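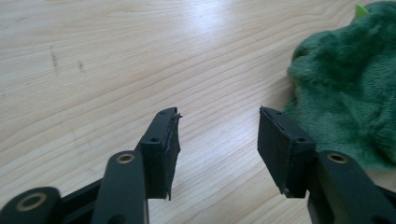 Tritirora, June 2022

by the author of this blog

Search this blog Search

I have worked for small brands long enough to be tired of the word "authentic". Last month I had to write it again, for Tandar, a maker of breakfast biscuits. They wanted a campaign about mothers, morning light and a kitchen where everybody is smiling. My task was the text in English and in two other languages.

The first version had 257 words. The client liked it very much and asked me to cut it to 80. Then the film became shorter, and in the end the voice says 11 words, of which two are the name of the product. I was paid for the full text, so I do not complain, but I was thinking for some days about the sentences which disappeared. One of them was about a father who eats the biscuit standing up, with his coat already on. I still think it was the best one.

What I find strange is that these films all tell us the same story. Somebody ordinary is a hero, the music becomes louder, and then comes the packet. When I was a child, the advertisement for Guérin coffee showed only the price and a man who said it was good. My mother bought it for years. She could not tell you why, and I don't believe the price was the reason.
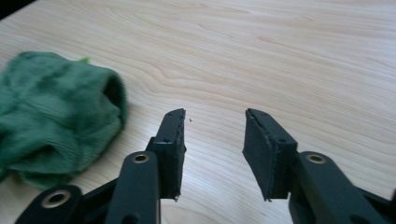
Green cloth on the table.

I do not want to say that the old way was better. The Guérin man was quite boring. But he asked very little from us. Today a biscuit wants me to feel proud of my own life before eight in the morning, and on many days I am not ready for this.

The next job is for Melex, who sell lunch boxes, and the campaign must be finished in August, before the schools open. In the brief I have already found "everyday heroes" and "real moments". I wrote to them and asked if we may simply say that the lid closes well. They answered that it is an interesting direction and that they will discuss it internally. I know what this means, but I have kept the line in my draft.

Recent posts
Why I stopped translating slogans
The price of a free sample
Reading the back of the packet
A short note on jingles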